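Caladine Photo-Etch Detail Set for 1/35 Wheeled Carriers

Maker: Caladine
Scale: 1/35
Parts: 432 on two brass frets, plus one small decal sheet
Skill level: Intermediate to advanced
Status: In stock

The Caladine set replaces the molded-on detail found on most eight-wheel carrier kits in 1/35. It covers the engine deck screens, tool brackets, stowage racks, lamp guards, mirror arms and the full set of hinges for the rear door. The larger fret holds the racks and screens. The smaller one is thinner brass and holds the brackets, clasps and wing nuts.

The set was drawn up against the Viredora carrier kit and fits that kit without trimming. It will also fit the older Etergate kit, but the engine screens are slightly wide for it and need a few strokes of a file on the left side. Anyone working on the Etergate kit should test the screens before cutting anything off the hull.

Instructions are printed on both sides of a folded sheet. Steps are numbered, and parts to be removed from the plastic are shaded. The bending lines are etched on the inside of the fold, so the part closes over the line. Stowage racks are the hardest step – the corner tabs are short, and a bending tool with a 39 mm blade or longer is needed to fold each side in one go.
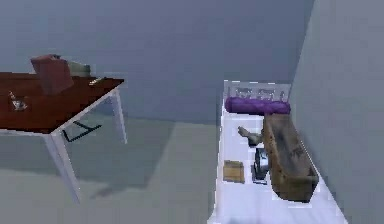

Room view, table at left.

What is in the packet

Large fret, brass, 0.2 mm
Small fret, brass, 0.15 mm
Decal sheet with data plates and stencils for three vehicles
Folded instruction sheet
Length of brass wire for the grab handles

The wire is supplied straight and has to be cut and bent by the builder. A drawing on the back of the sheet gives the handle sizes at full scale, so each one can be laid on the paper and checked. There is enough wire for all the handles and a few spares.

Building notes

Most of the parts can be attached with medium superglue. The rear door hinges carry some weight if the door is left working, and these are better soldered. Low-melt solder is fine. Clean the brass with a fiberglass pen first and wipe it down with alcohol.

Prime before painting. Acrylic paint put straight onto brass will rub off the edges of the racks. A thin coat of metal primer from a spray can or airbrush is enough, and a second coat tends to fill the mesh on the engine screens.

Kim, our own brand of tweezers and sprue nippers, is listed under Tools. The fine-point tweezers are the ones to use for the wing nuts.

Allow plenty of time for the racks. There are two styles on the fret, early and late, and the sheet shows which goes with which markings. The late style has the extra crossbar. 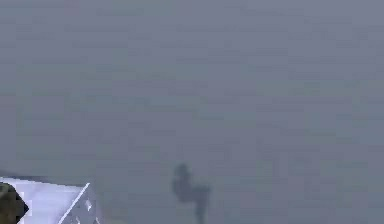 Tania Debnath: Built this on the Etergate kit and the screens did need filing, as the page says. I took a little off both sides to keep them even. The mirror arms are very thin and I bent one getting it off the fret, so cut those last. Are the small frets sold separately?

Reply from the shop: Yes, the small fret can be ordered alone. Use the spares form and put the fret letter in the notes box. Delivery is the same as for the full set.

Ordering

The current batch is 200 packets. The next one is expected in September. Orders placed before 2 p.m. leave the same day. Frets are packed flat between two pieces of card – please check them on arrival and report any creased parts before opening the inner bag.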